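Plostside Youth Football: Progress Report to the Karimi Fund
Covering the preseason and first half of the fall schedule

The grant was awarded for three purposes: to add a flag division for younger players, to replace worn helmets and shoulder pads in the two tackle divisions, and to put a certified athletic trainer on the sideline at every home game. Work has started on all three. The equipment and trainer items are on track. The flag division opened later than planned.

Registration

Total registration across all divisions stands at 597, up from last year's final number. Most of the growth is in flag. We had planned for eight flag teams and ended up with 10, which meant finding two more head coaches in August. Both have now finished the league's background check and the concussion course. The opening weekend for flag was pushed back while the second field at Gevomlow Park was reseeded, and the missed games will be made up in October.

Equipment

We bought 28 new helmets and sent the remaining usable ones out for reconditioning. Helmets past their certification date were pulled and will not be handed down to another team. Shoulder pads for the older tackle division arrived on time. The smaller sizes were on back order, so the younger division practiced without contact for its first week. Nearly 19 percent of the equipment line is unspent, and we would like to use it on spare chin straps, mouthguards and a lockable storage bin for the second field.
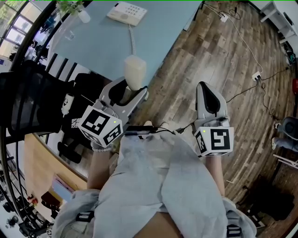 Seated at the light blue table, with a gripper in each hand.

Athletic trainer coverage

A trainer has been present at every home game so far. Any player removed with a suspected head injury is held out for the rest of the day and needs written clearance before returning to practice. Coaches were given this rule in writing before the season, and it has been followed in each case. Two parents objected to the waiting period – we met with both and kept the rule as it stands.

Away games are still a gap. Some host teams have a trainer and some do not, and our contract covers home dates only. We have asked for a price on adding away coverage for the tackle divisions.

Fields

Plasterex resurfaced the walkway and the concession pad at the main field under a separate agreement. No grant money was used. The lights on the north side still shut off early, so evening practice there ends at 7:30.

Next period

We will finish the flag makeup games, collect and inspect all tackle equipment after the last game, and send out the coach and parent surveys. The next report will include survey results, final spending by line, and a decision on away coverage. We also ask for approval to move the unspent equipment money as described above – an answer before the end of the season would let us order at the current price.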